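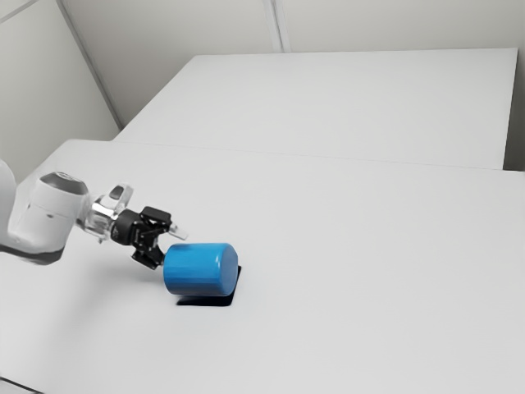 On 16 November 2023 a member of the Cindville list wrote:

> I did my first test row on the new Flonitz machine at Sullari and I am
> disappointed. In ten minutes I made 2,127 meters. On the old machine by
> the window I always made more than that, and in October I was even doing
> it at an easy pace. Did I lose so much fitness in a few weeks, or is the
> machine wrong? Also my lower back is tired after it, which I did not have
> before. The trainer told me to put the damper higher, so I put it on the
> highest. Should I go back to the old machine for the winter challenge?

Hello all,

I will try to answer, as I have rowed on both machines since the new ones came. I am not a trainer, and English is my second language, so please excuse me if some words are not the usual ones in this sport.

First, I do not think you lost your fitness. The old machine by the window is generous. Several of us compared it last winter with the ones in the Brennan Street gym, and every person got a better distance on it with the same effort. It was pleasant for us, but the number on the display was too friendly. The Flonitz seems to me close to the Brennan Street machines.

Please do not compare your October results with the new ones. Start a new page in your notebook. I have done this myself, and after the first week I was no longer annoyed.

1. The damper

I would not put it on the highest. A high damper makes every stroke feel heavy, like a slow and wide boat, and when you are tired you begin to pull with the back. I suspect your back complaint comes from there, although I cannot know it from a message. Try it in the lower half and keep your stroke rate the same. For two weeks I rowed in this way, and my distance became slightly better, with less pain the next morning.

If the pain does not go away when you rest, please ask a doctor and not a mailing list.

2. The order of the stroke

Legs, then body, then arms. Coming back it is the opposite. Everybody has heard it, but on the Flonitz the seat rolls more easily than on the old machine, and it is easy to shoot the legs back while the handle stays where it was. Then the legs are finished and the back must do the rest of the work. I row slowly for 100 strokes before each session and think only about this. It is boring, but I can watch the television that hangs over the mats.
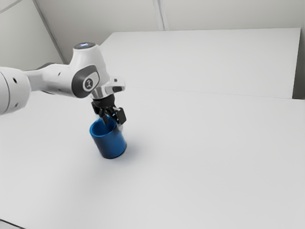 3. The winter challenge

You can use any machine at Sullari, as I read the sheet on the notice board, but you must use the same one from the first row to the last. So you should decide before you begin. I will take the Flonitz, the second from the door, for the reason that the old one is often occupied after work and I do not like to wait in my cold shirt.

The rows can be divided. My plan is 2 shorter sessions and one longer in each week, some 70 minutes together, without counting the warming up. It is not very much, but last year I began with too much and I stopped before the holidays.

4. One question from my side

Does somebody know how to make the Flonitz display keep the split times after the row is finished? On mine they disappear when I put the handle back, and I must write them down with wet hands. I pressed the menu button for long, then for short, and I only succeeded in changing the language. I have changed it back now, so if you found it in Italian this morning, I am sorry.

Good luck with your next test. Please write to us how it went with the lower damper.

Greetings,
your neighbor from the evening group

We use cookies to remember your archive settings. By continuing to read the list archive you agree to this. Accept | Manage settings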